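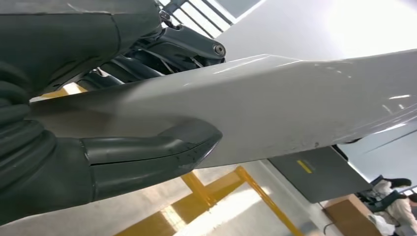
What the Arm Costs After You Buy the Arm

By Hedvika Kadlec
Apr 18, 2019

The quote that reached Samer Qudah's desk at Zamden last September ran to two pages. It listed a robot, a pair of end effectors, a controller and a year of support. The approved budget that came out of it ran to 15 pages, and the robot was no longer the largest line.

Qudah plans equipment purchases for Zamden, a contract packer that handles small molded parts. The company had set out to automate tote handling between racks and packing benches. It took bids from two integrators, Releck and Ďurica, and both priced the machine within a few percent of each other. The spread was in everything else.

"Releck put fixtures, floor work and spare fingers in the base price," Qudah said. "Ďurica listed them as options. If you compare the bottom lines, you are comparing different jobs."

Floor and storage

Zamden's plan assumed the existing fixed racks would stay. They did not survive the first layout review. A rack that cannot move has to be reached from wherever it stands, and reach is expensive. The revised plan moved to wheeled steel racks with green plastic crates, parked against yellow tape outlines on the carpet. Tape is the cheapest item in the whole budget. Labor to lay it out, check it and replace it as it wears is a recurring cost and should be entered as one.

Crates need the same treatment. Mixed crate styles mean more grasp programs, and each program has to be written, tested and kept up. Zamden standardized on one style and wrote off the rest. 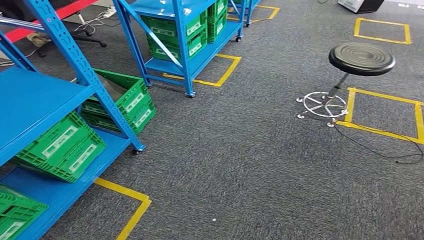
End effectors

A two-finger gripper is simple to maintain and holds a long, smooth part well if the finger shape suits the part. A multi-fingered hand covers more shapes and has more joints to service. Zamden budgeted for both and put 40 percent of the first-year spares allowance into the hand. Wear parts were priced before the order was signed, with delivery times in writing.

Cell planning was done in Skenari, a layout package licensed by the seat. Qudah bought 4 seats and would now buy fewer. 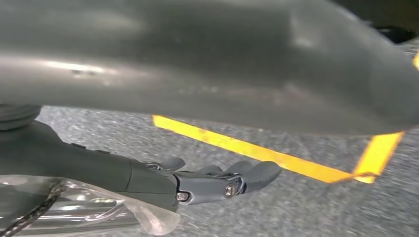

How much should be held back for changes after installation?

Zamden held 15 percent of the total project cost, released in two parts: half at site acceptance and half after the first quarter of production. Qudah advises keeping it separate from the spares allowance so that one does not quietly pay for the other.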